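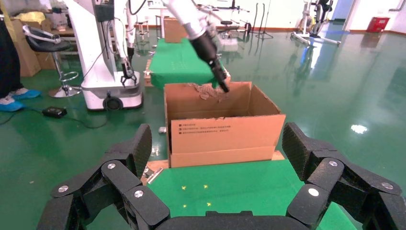 Unpacking a carton so you can use it again

Svend Nørgaard, 22 Jun 2022

Most cartons that come in can go out again. A box that has been slit down the middle and had its flaps torn usually can't, so the work starts with how you open it. These are the steps we use on the packing tables at Skodden.

What you need
A table at waist height
A pallet or a few slats to set the box on
A safety cutter with a short blade
A bin or second carton for the packing paper

1. Set the box down. Put it on the pallet with the printed side toward you. Read the print before you cut anything – handling marks are easy to miss once the flaps are down. Leave enough room on all sides for the flaps to open fully.

2. Cut the tape. Run the blade along the seam with only the tip showing, about 3 mm. Cut the short ends next. Don't pull the tape up by hand, as it takes the top layer of cardboard with it.

3. Fold the flaps out. Bend all four of them back along the factory crease. If one springs up, press along the crease with your palm.

4. Take out the packing material. Brown paper often ends up crumpled toward the back of the box. Lift it straight up and feel through it before you put it aside. Last July we lost two hinge pins from a Kustberg order this way.

5. Check the corners. Small parts slide under the bottom flaps. Tilt the box toward you and look again.

6. Sort the paper. Flat or lightly creased sheets go back on the shelf. Torn pieces are fine for filling gaps. We save almost 200 sheets a month.

7. Store the box. Peel off old shipping labels, slit the bottom tape and fold the box flat. Stack by size, no more than 47 to a pile, or the lower ones start to bow.

Boxes with crushed corners can still hold light goods. Nam keeps those separate for Jinden returns. Anything damp goes to recycling.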